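Wistora Peg and Gear Task Board, club edition

Sold by Clotance. Item 3147. Board, blue parts set and printed setup card. Dark mat sold separately.

I'm Eyerusalem Mamo, and I run the parts shelf at Clotance, plus our Tuesday night robotics club, so I get to be both the person who sells this board and the person who loses its pegs in the carpet. I wrote this page myself because the old one was two lines and a part number, and people kept calling me to ask what they were getting!

So, what you're getting. It's a flat white board with marked places on it and a set of blue parts that go with those places. There are skinny pegs, fat cylinders, and a gear with a post on it (my favorite, and the one the students fight over). The outlines tell you where things should end up. A student team writes the code or drives by hand, the robot moves the parts, and a judge with a clipboard decides how close it came. You can run it with one arm or two. Two is harder than it sounds, since the hands want to be in the same place at the same time, and the first thing most teams learn is how to get one arm to wait its turn.

We use it for the fall project at the club. Everybody gets the same board and the same starting layout, and after that it's up to them. One group goes straight for the little pegs. Another spends three weeks on the big cylinder because they want one thing that works every single time, and I have a lot of respect for that.

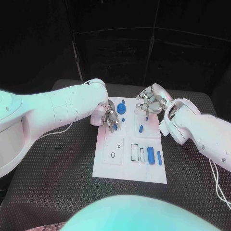

Sandhu wrote in to say that the little pegs are too hard for first-year students and I should tell people so before they buy. "We had kids close to quitting over those pegs. Start them on the cylinders, put the pegs in a drawer until November, and you'll have a much happier room."

Fair enough, and I've changed what I tell new clubs. If your students have never written a grasp before, hand them the fat cylinder. It forgives a lot. The small pegs want a fingertip pinch, and if your hand closes even a little crooked the peg squirts out sideways and goes under the table. Buy the spare pegs. I'm not just saying that to sell you spare pegs (okay, a little).

About layouts. The setup card has a few starting positions on it, and you can make up your own, which is what our second-year students do to each other with great joy. Please write down whatever you choose, though. We had a practice round last October where two teams swore they were running the same layout and they were not, and we only worked it out after an hour of arguing over scores. Now we tape the card to the table leg.

The mat matters more than I expected when I started. On a bare shiny tabletop the board creeps every time a finger bumps it, and then your careful numbers are all wrong and the students blame the camera. Any grippy mat will do. We sell one under item 2188, but if you've got something textured left over from a workshop bench, use that and spend the money on pizza.

Lighting is the other thing. If your team is using vision, try the board under more than one kind of light before competition day. Ours tune everything in one cozy corner with the lamps just so, then they get to somebody else's gym and the blue doesn't look like their blue anymore. The board being white, it picks up whatever color you throw at it. I make my students practice under the worst light I can find, and they complain, and then in the spring they thank me. Well, one of them did.

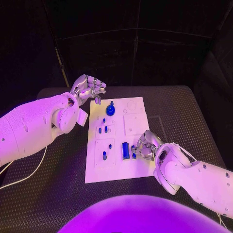 Can we use the board with a simple two-finger gripper?

Any gripper that can close on a small peg will work, and plenty of clubs run the whole project that way. You may want to skip the gear in the first round, because the post on top gives you only a short bit to hold.

Cleaning is easy. Damp cloth, no solvents, because solvents will take the outlines off. I know this from experience and I'd like to leave it there. Pencil wipes away fine, so let the students draw their own targets if they want to try something new.

For scoring, we keep it simple at the club. A part inside its outline and standing the way the card says gets full marks. A part touching the line gets half. Anything knocked over by an elbow on the way out counts as knocked over, even if it was perfect a second earlier, and yes, there has been shouting about that one. Each run is 34 minutes at our place, which gives a team time to mess up, breathe, fix one line of code and go again.

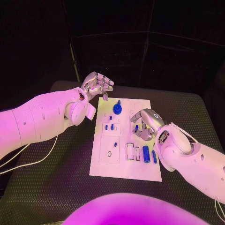 You can change the clock, of course. The Werkeck weekend league runs a much shorter round and gives extra points for using both hands on the same job, which makes for a great show and some truly awful scores. If you're getting ready for them, practice the handoff early. Our students always leave it for the last week.

Ordering

Board with parts: item 3147
Dark textured mat: item 2188
Spare pegs, bagged: item 1137

School purchase orders are fine. Put the name of the club on the order, please, so that the box doesn't end up sitting in the front office for a month. If a part is missing when you open it, email me before you take the board apart looking for it and I'll drop one in the mail.

The setup card was last changed on October 1, 2019. If yours is older, the pegs start in different places, so ask me for the new one before your students get attached to the old layout.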